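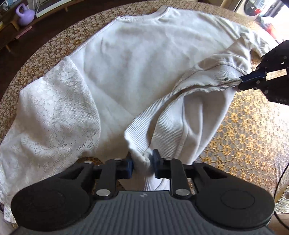

A white crew-neck sweatshirt with a lace sleeve laid outward and the other sleeve folded over the body, on a round table.

Opinion: Stop folding mixed-fabric sweatshirts like plain ones

Posted by Vivek Dhillon in Laundry and Storage
July

The standard fold for a sweatshirt assumes that the garment is one material throughout. Lay it face down, bring the sleeves in, fold the sides to the middle, then fold the hem up to the collar. It is taught this way in every housekeeping leaflet I own, and for a plain cotton sweatshirt I have no quarrel with it.

My quarrel is with applying it to everything else. A growing share of what goes through a household wash has a solid cotton body and something different at the sleeve, the shoulder or the hem. Lace sleeves are the usual case. Large prints are the next. The two materials do not crease alike and they do not slide over each other in the same way, and a fold that ignores this produces a square that looks correct on the table and comes off the shelf with a hard line across the lace.

I keep a record of the garments I fold at home and for two relatives. Last winter it covered 136 items with sleeves, of which 39 had a sleeve or panel in a second fabric. Almost all the refolding I had to do was within that smaller group. I make no larger claim from a sample of one household and its relations, but it was enough to change my method.

The change is in the order of work. The garment goes face up, so that the seam between body and sleeve can be seen. The sleeve is picked up by the ribbed cuff and carried across the body in one movement. The cuff is the strongest edge on the sleeve and it tolerates being gripped. Lace held in the middle stretches, and the pattern goes out of shape along the line of the fingers. Once the cuff is down, the bunching at the elbow is flattened outwards with the palm, and only then is the second sleeve brought over.

Gerardo Longo, who wrote the folding notes for the Vurnness linen room, disagrees with me on the face-up position. His argument is that face down leaves the front of the garment on show at the end, with no turning over. That is true. It saves one movement. I would give up that movement every time to be able to see where the lace begins.
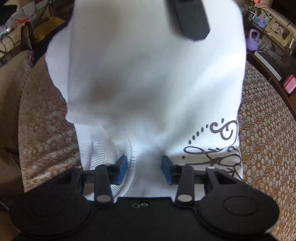 Prints need a separate rule. A printed area is stiffer than the cloth under it, and a fold made through it leaves a white crack after enough washes. Find the edge of the print first and set the fold in plain fabric beside it, even if the finished piece comes out wider than its neighbours. An uneven stack is a small fault. Readers who insist on identical widths will object here, and Omprakash Bansal has already done so by letter, at length.

I would also argue for lifting the garment clear of the table once before folding. Hold it up, let the body hang, and lay it down again. It takes a few seconds, and the cloth drops out of most of the twists it picked up in the basket. Smoothing by hand on a tablecloth works less well - the cloth underneath moves too, and the garment moves with it. If the tablecloth is a loose one, take it off or clip it.

Folding boards deserve a word. The Wukport board is a decent tool for T-shirts. For a sweatshirt with a ribbed hem it is too narrow at its fixed setting, and the flap presses the sleeve flat wherever it happens to be lying. I used one for 90 garments and went back to my hands.

The remaining objection is time. My method is slower by a few seconds per item, and in a commercial laundry that matters. At home it does not. Fold the plain ones first, quickly, by the old method. Keep the mixed ones to the end, and store them on top of the pile where nothing presses on the lace.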